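The county debate, and the bit with the bell

So I finally went to one of these things in person. I have complained about local politics from my couch for years, and my friend Braulio Figueroa got sick of hearing it and told me to put on shoes and come with him to the candidate debate in Skurnberg on Monday night. I went. I have thoughts. Sorry in advance, this got long.

First, the room. They put out 100 chairs in the old Drollberg hall and I would guess most of them were taken by the time it started, with a bunch of people standing along the back wall by the coffee. I don't know why I expected it to be dead. The last county race was decided in a town where I have met exactly two people who admit to voting in it, so I figured it would be me, Braulio and the candidates' moms.

The big topic was the bus line to Flatell, of course. If you live out here you already know, and if you don't, the short version is that the county wants to cut the late runs and put the money into the road instead. Emiliano Ocampo, the challenger, came out swinging on this. He read out the number of signatures on the petition (3,801, he said it slowly, like he wanted us to write it down, and I did) and then asked the incumbent if she had read any of the comments people left with them. She said her office had "received" them. There was a noise in the room when she said received. Kind of a low groan, like when a ref makes a bad call.

Now, I like Ocampo, and I walked in ready to vote for him, but I have to be fair. When it was his turn to say where the money would come from, he talked for his full two minutes about his grandmother riding the bus to work in Paju. Lovely story! I got a little teary. There was no number in it anywhere. The incumbent had numbers. I hated her numbers, but she had them, and she knew which page they were on.

And can we talk about the bell? Every speaker got two minutes, and then the moderator dinged a little bell, the kind you'd see on a hotel desk. Great idea, I'm all for it. Except he dinged it a lot faster on some people than on others. The woman running for clerk, who was the only person all night to explain something I didn't already know, got dinged in the middle of a sentence twice. The guy running against her got a polite wait while he found his way to the end of a story about fishing. I leaned over to Braulio and said are you timing this, and he was, on his phone, because of course he was. He says the fishing guy went over by 30 seconds. I believe him.

Audience questions were the best part. A teenager asked why the county meetings start at 9 in the morning when anyone with a job or a class can't go. Not one candidate had a decent answer. The incumbent said the times had "always worked well," and the kid just said "for who?" and sat down. Biggest applause of the night, and she isn't even old enough to vote yet.

What I keep chewing on is how different it felt from reading the write-up the next day. The paper made it sound like a shouting match over the bus. It really wasn't. It was mostly people being a little bored and a little nervous and trying to be polite about a thing that matters a lot to them. The clerk's race didn't even make the article, and that was the one that changed my mind.

Am I still voting for Ocampo? Probably. I sent his campaign an email asking for the bus math and I'll post whatever I get back. If it's another grandma story I'm going to be annoyed. Braulio says I should ask the incumbent the same question, and fine, I will, tonight after dinner.

There's another one of these in April over in Flatell and I'm planning to go. If you're local and you want a ride, leave a comment. I have room for three if you don't mind the dog hair.
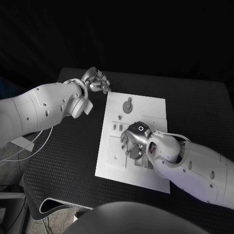
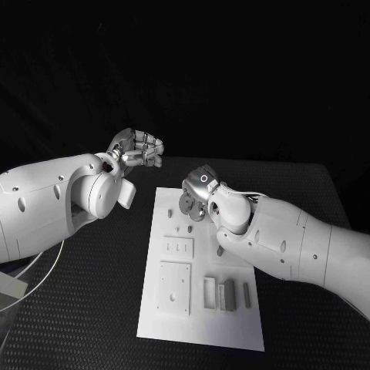
White robot arms over a dark table, both pictures.

Oh, and if you were the person in the third row who brought banana bread and passed it down the line, please get in touch. I need that recipe.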